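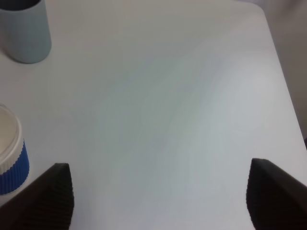
Wrist camera view with the gripper open. A gray-blue cup and a ribbed white and blue container stand at the left of the table.

Tiltwood compares ridged and smooth fingertips on tabletop pick tests

Tiltwood has published results from a comparison of two fingertip designs for its Amum parallel gripper, run at the company's Quiroga test site through September. The ridged tips failed fewer picks on cups and small containers, but they were slower to release.

Each fingertip set was put through 650 pick-and-place attempts on the same arm, with the same controller settings and the same wrist camera. The tabletop objects were open-topped vessels with smooth or ribbed walls. Grip force was held at one value for all runs, and the camera was recalibrated whenever the tips were changed.

The smooth tips failed 111 picks. Most were slips during the lift, and most of those involved smooth-walled cups gripped near the base, where the wall curves inward. The ridged tips failed 8. Tiltwood says the difference was much smaller on ribbed containers, and that approach angle mattered more there than fingertip surface.

Release was the weak point of the ridged design. Light containers sometimes stayed against one finger after opening and shifted when the arm withdrew. The test team added a short pause before retraction, which lengthened the cycle and is included in the published timings – the smooth tips were run without it.

The report also covers camera placement. With the camera at the wrist, both fingertips stay in view while the gripper is open, but vessels close to the side of the image are often only partly visible. Glossy rims and reflections on a white tabletop caused some false edges in the detection step. Lowering the exposure removed most of them, at the cost of detail inside dark cups.

A second round will use the Drekisura controller in place of the current one, with grip force adjusted during the lift. That round is planned at 751 attempts per fingertip set and will add filled containers. Tiltwood has not said whether the ridged tips will become standard on the Amum gripper. Drawings for both designs are included with the report.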